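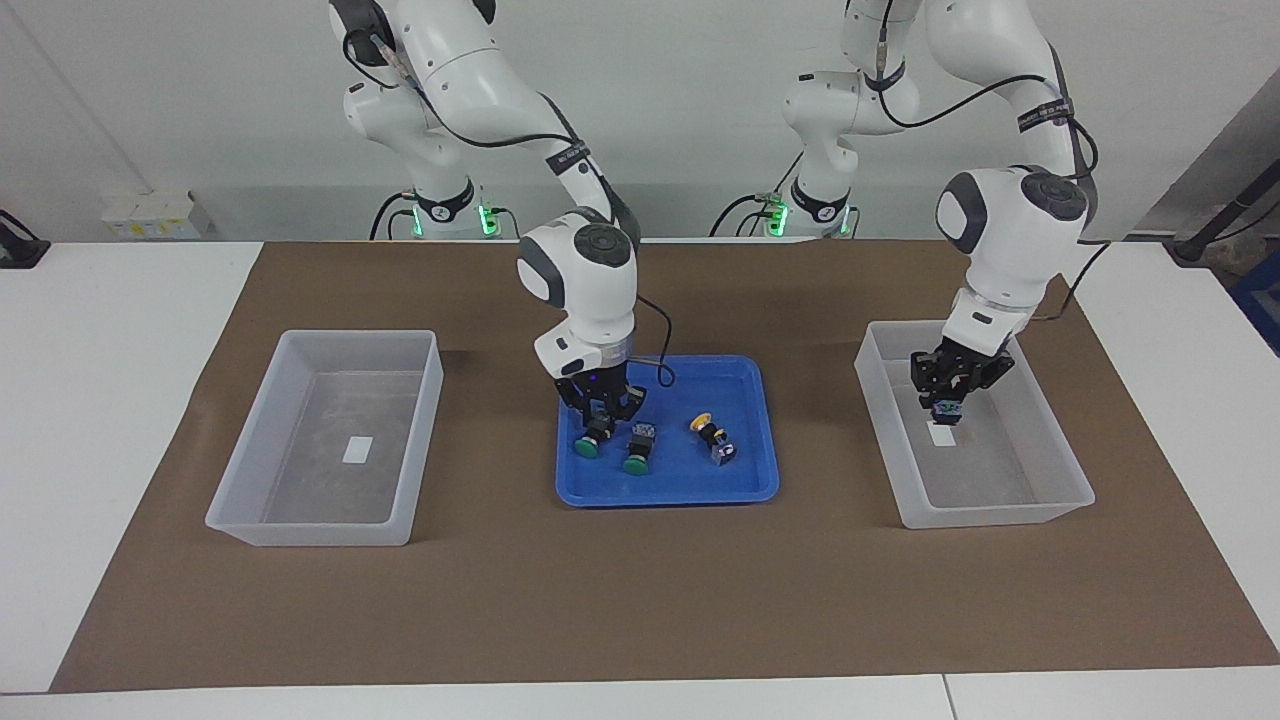
# Privo Open Day Sorting Set

Two-arm tabletop sorting, recorded during the public demonstration at the Skesport workshop on 5 Oct 2019. The set contains 380 episodes from a single workcell. It was put together by Sadia Rizvi (recording, cell setup) and Clotilde Bailly (annotation, checks).

The demonstration ran in the ground-floor hall of the Villalobos building. Visitors stood behind a rail on the front side of the table and could ask for an item to be sorted next. The operator decided whether to take the request. Requests were not logged, so the order of picks should not be read as a policy of any kind.

## Task

Small parts start in a blue tray at the center of the table. Each arm picks from the tray and places into the translucent bin on its own side. An episode starts when the operator presses the pedal with both arms at the home pose and ends when both arms are back there. The tray is not always empty at the end. Some episodes were stopped early to let the next group of visitors in, and these have `end_reason: schedule` in the metadata.

Both arms are allowed to move at the same time. The only hard rule in the controller is that the two grippers may not be inside the tray together. One arm in the tray and the other in its bin is the normal overlap and makes up a large part of the recorded motion.

## Cell

- Two articulated arms, white and gray, mounted at the back edge of the table
- Black two-finger grippers, one per arm
- Blue tray with a shallow raised rim, centered on a brown mat
- Two translucent open-top bins, one on each side of the tray, each with a small white label on the bottom
- White tabletop, plain wall behind

The green lights on the arm bases are the status lights. They stay green during normal operation in all released episodes. Episodes with a protective stop were removed before release.

### Left and right

Arm names follow the robot's own point of view, facing the visitors. The fixed camera looks the other way. `arm_right` therefore has its base on the left side of the image, and `arm_left` has its base toward the right. The bins are named by image side, as the annotators worked from the images:

| Arm | Bin used | Side in image |
|---|---|---|
| `arm_right` | `bin_L` | left |
| `arm_left` | `bin_R` | right |

This mix of conventions is unfortunate. It was kept in the February revision so that existing loaders would not break.

## Items

| Class | Appearance |
|---|---|
| `green_base` | black body, round green part at one end |
| `yellow_end` | black cylinder, yellow at one end |
| `purple_face` | small block with purple-tinted faces |

`green_base` parts are handled with the green side down where possible. They were placed upright in the tray by hand. `yellow_end` parts usually lie on their side and may roll a short way when a neighbor is touched. `purple_face` was annotated from the camera image, so a part whose colored side is hidden by the fingers takes its class from an earlier image in the same episode.

Parts of one class look alike and have no individual identity in the data. Do not use the set for instance tracking across episodes.

## Contents

The annotation files list 2,325 grasps. Of these, 1,079 were made by `arm_left`. The right arm was given more picks on purpose, as its bin is easier to see from the rail.

Each episode is one directory:

```
episode/
 meta.json
 camera_fixed.mp4
 joints.csv
 gripper.csv
 events.csv
```

`joints.csv` and `gripper.csv` are sampled at 20 Hz and share the same clock. The clock comes from Jetar, our in-house cell controller, and the video timestamps were aligned to it afterward using the pedal event.

Fields in `events.csv`:

- `t` — time in seconds from episode start
- `arm` — `arm_left` or `arm_right`
- `event` — `approach`, `close`, `lift`, `lower`, `open`, `retreat`
- `class` — item class, or `unknown`
- `result` — filled on `open` only: `placed`, `dropped`, `returned`

`close` is the first sample where the gripper command changes, and not the moment of contact. Contact has to be estimated from the finger position in `gripper.csv`, where the value stops moving. `returned` means that the item was put back in the tray, mostly after a poor grip.

## Annotation

Event times were generated from the gripper log and then corrected by hand. Item classes were assigned by hand from the video. Clotilde Bailly did the first pass on all episodes and Sadia Rizvi reviewed the `dropped` and `returned` events. Disagreements were settled by watching the clip together, and no agreement score was computed.

If the class could not be settled, the value is `unknown`. Please do not treat it as a fourth item type.

## Known issues

- **Occlusion.** The grippers and wrist housings hide parts of the tray when an arm is working there. The right arm is worse in this respect. A thin cable at its wrist also hangs over the back rim of the tray in some poses.
- **Arms leave the view.** The upper links rise past the top of the image. Full arm pose must be taken from `joints.csv`.
- **Bin walls.** The walls are cloudy. Simple color thresholds inside the bins pick up the brown mat.
- **Mat edges.** The mat is slightly rumpled at the edges and was smoothed down between visitor groups. Its outline should not be used for calibration. Use the arm bases.
- **Lighting.** The hall doors were opened several times during the afternoon. Exposure was locked, so brightness changes are real.
- **Audio.** Removed from all files, as visitors' voices could be heard.

## Intended use

Suitable for grasp event detection, two-arm timing studies, and testing of loaders and viewers that need synchronized joint and video data. We use it ourselves to check Jetar releases for changes in handover timing at the tray.

Not suitable as a benchmark for success rates. The demonstration ran at reduced speed for visitors, the parts were chosen to be easy to tell apart from behind the rail, and the operator could pause an arm at any time. Pauses are visible in the joint log as flat segments but have no event of their own.

## Loading

```
from privo import load_episode

ep = load_episode("path/to/episode")
lifts = ep.events[ep.events.event == "lift"]
left = lifts[lifts.arm == "arm_left"]
```

The loader checks that both CSV logs start at the same sample. If they do not, it raises `ClockError` and prints the offset. Do not trim the files to get around this — report the episode to us and we will look at the original log.

## Changes

**February revision**

- Corrected `lower` times for `arm_left`
- Added `end_reason` to `meta.json`
- Removed duplicate `retreat` events after a pause

**First release**

- Video, joint and gripper logs, event annotation

## Contact

Open an issue in this repository. For access to the unprocessed Jetar logs, write to Sadia Rizvi through the Skesport workshop and include the episode directory name.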